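Shared Kitchen at Ferivcombe – Progress Report to the Dundari Fund

4 Sep 2020

Hello again, and thank you for being patient with me. I know this was meant to reach you in June, along with the spending sheet, and I sent the spending sheet and then the rest of it sat half written while we were up to our elbows in grout. So it's a long one. I've put the money near the end for those of you who go straight there (I would too).

Where we are

The kitchen is open and people are cooking in it. When I wrote the application, the room had a sink, a wobbly table and a cupboard door that came off in your hand. Now it has a proper run of counter, a backsplash, things to make toast with, and a booking sheet that fills up faster than I can print it. I'm still a little amazed every time I unlock the door.

We've had 862 bookings on the sheet since the first trial week. Some of those are a whole group making soup for an afternoon and some are one person who wanted to bake a potato and sit down for a bit. We count them all the same way. You asked last time whether we could split them by type and the answer is not yet, but I've added a column to the new sheet and people are mostly filling it in.

The counter

This was the biggest piece of work and the piece I lost the most sleep over. You'll remember we had priced a plain laminate top and then Stodus offered us a white marble one from a canceled job, at a price that came in under the laminate once they'd cut it to fit. I asked them to repeat the number twice. It has soft gray veins in it and it makes the whole room feel lighter, especially on dull mornings.

Marble does want looking after. Lemon juice is the enemy, and so is vinegar, and tomatoes aren't exactly a friend. We had it sealed when it went in and we'll need to do it again, so I've put that into next year's budget as its own line. The house rule is that anything wet, sour or sharp gets dealt with on wood and stays off the stone. For the most part people have been great about this. There is one pale ring near the sink that I've stopped looking at.

The backsplash

Green! There was a long debate about this. The cheaper option was plain white, and a good many people wanted plain white, and I was on the fence. Then the sample sheet of little square mosaic tiles came, in sage and teal and gray all mixed up together, and that was the end of the debate. It cost a bit more in grout and a lot more in patience. The mixed colors hide splashes well, which has been a nice bonus in a room where somebody is always frying onions.

What's out on the counter and what isn't

We started off with everything out. Every gadget that had been donated was sitting there in a line, and there was nowhere left to chop a carrot. In the second month we had a big clear-out and agreed on a smaller set: the toaster oven, the two-slot toaster, something to cook in, something to stir with, and the wooden pieces. The rest went into the tall cupboard or back to the people who gave it.

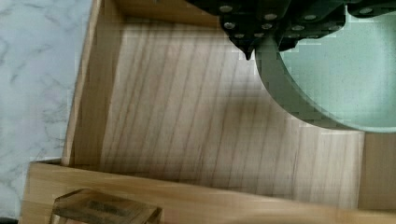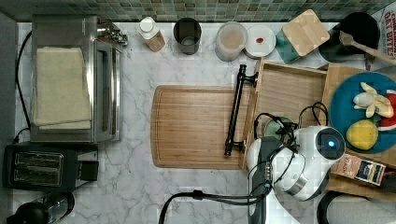
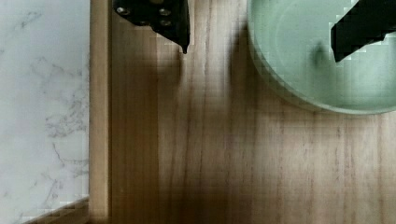 The toaster oven has turned out to be the star. I had it down in the application as a stopgap until we could afford a full-size oven, and I'd now like to talk to you about not buying the full-size oven at all. It heats up quickly, it does a tray of vegetables or a small pie, and the groups who come in the morning hardly need more than that. Our electric bill is also a good deal gentler than I'd feared. The afternoon bread group does want a bigger oven, and they've told me so, kindly and often. I'd like another few months of bookings before we decide.

The toaster is a toaster. It makes toast. We've been asked for a four-slot one and I've said we'll see.

The wooden pieces came from Šimko, who do small-run trays and boards and gave us a fair discount when I explained what the place was for. I'd only asked for boards. The trays were their suggestion and I'm so glad I said yes – people use them to gather up their ingredients before they start, and at the end of a session all the odds and ends go in one and get carried off to be washed or put away. It has cut down on the mystery spoons. The wood needs a rub with oil every so often and we now do that at the monthly clean, with the windows open and the radio on.

What hasn't gone so well

The storage. I planned it badly and I'll own that. I drew the shelves too deep, so anything small goes to the back and lives there forever, and we've bought measuring cups we already had. We've moved the bowls and lids to the front of the lower shelf, which helps, and I've started labeling shelf edges with masking tape until we settle on what goes where. I'd like to spend a little on pull-out baskets. There's room for it in what's left (see below).

Lids in general are a trial. We have boxes with no lids and lids with no boxes, and I spent a whole evening on the floor matching them up, and by the end of that week they'd all come apart again. If any of your other projects have solved this, please put me in touch with them.

The tea towels are a smaller headache. We began with a big pile of donated ones in every pattern going and it was impossible to tell which were for hands and which were for dishes. I've started buying plain ones to replace them as they wear out. Washing them is shared between whoever is on the cleaning list, and so far it's holding up.

Then there are the plugs. The electrician put the outlets where the plan said, and the plan (mine again) hadn't allowed for how many things would want to be plugged in at the same end of the counter. There's nothing unsafe, it was all checked and signed off, but the cords do end up in a bit of a bunch over there. Another double outlet farther along would sort it out, and I have a quote.

Money

The grant was 3,753 dollars in total. The counter took the largest share, then the tiles and the tiler's time, then the wiring. The wooden pieces, the small appliances and the cleaning supplies all came out of the equipment line. Every receipt is in the folder I sent in June except for the ones from the last clear-out, which are in an envelope on my desk and will be in the mail to you shortly.

We have 700 dollars left. I would like your okay to use it on:

The extra double outlet, as quoted
Pull-out baskets for the lower shelves
A second tub of stone sealer, so we have it ready

Whatever remains after that I'd like to hold on to for replacements. Things in a shared kitchen get used hard, and I'd rather have a bit put by than come back to you every time a pan handle goes.

What people have said

I left a notebook by the door and it has filled up nicely. A lot of it is recipes. Somebody has written out a lentil dish over two pages with arrows, and underneath somebody else has written "more salt" and underlined it. There are plenty of thank-yous, a request for a better potato peeler (bought it, you were right), and a polite complaint about the tap, which drips if you don't turn it just so. One note says simply that it was good to have somewhere to cook that wasn't a hotplate, and I've copied that one out for the wall.

Next few months

The main thing is to get through the winter with the room warm and the bookings steady. I want to try an evening slot, as I keep hearing from people who work all day and can't get here before we lock up. It would mean 2 more key holders and a conversation with the building about heating, and I've begun on both. I'm also going to redraw the storage on paper before I let myself buy a single basket.

You're very welcome to visit. Mornings are best if you want to see it busy, and if you come toward noon there's usually something to eat. Let me know about the 700 when you can, and about the oven question whenever you've had a chance to think it over. The electrician is holding his quote for us until the end of the month.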